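Notebook: clear bin, folded clothes

The bin came back from the store room so I could try it for the winter things before we order more. Lavanya wants one size of bin for the whole shelf and I'd said I would check whether folded clothes stand up in it or slump. Worked on the long wooden table with the plain wall behind, as it is the only surface long enough for the bin and a row of folded pieces beside it.
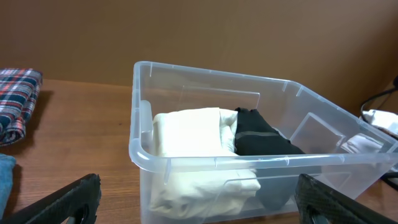
Molau workshop, Apr 10, 2019

Cream piece at the left end of the bin, black one pressed up against it, both on edge. The right end is still free. Plaid flannel shirt and the denim are folded and waiting on the table to the left.

The cream one is the bulky one. Its top edge sticks up in a rumple however I fold it, and I have stopped trying to fix that. The black fabric is thinner and slides, so it wants something against it on both sides. I'd put the flannel in next and the denim last, at the open end, where it can act as a bookend.

Clear sides are a help. You can tell the cream from the black through the front wall without lifting anything, and that settles the argument about labels for this shelf at least. The Grunudix tubs we had before were opaque and people emptied them to find one jumper.

Shelf depth is the part I keep forgetting to write down. The gap between uprights is 203 mm less than the old drawing says, which means the bins go in end-on. Nabil has the tape and the corrected drawing.

Folding, as agreed with Lavanya:

1. Sleeves in, then thirds lengthways. Smooth it with the flat of the hand.

2. Fold up from the hem until the piece is a bit shorter than the bin wall. White cloth things go into a plain upright packet with the smooth, rounded side outwards. Dark things are kept in their own pile on the table until the bin is ready – lint shows on them.
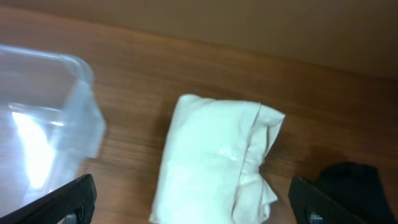 3. Load from one end and keep everything on edge. Do not lay anything flat on top, however tempting the spare room is.

4. Stop while a hand still fits in at the open end. Roughly 20 shirts was Nabil's guess for a full bin and I think he is well out.

Still to do: ask Wodance whether the lids are sold separately. Jabłońska shelf is next, but that can wait until September when the coats come down.

Share (2)

7 comments, most recent shown

Nabil Awwad
My guess was for T-shirts. Corrected drawing is in the top drawer with the tape.

Lavanya Kaimal
Happy with the folding. Can we do denim first, though? It is the heaviest and I'd like it at the end that goes in to the back of the shelf.

Nabil Awwad
Agree on the denim. Lids are separate, I asked last time.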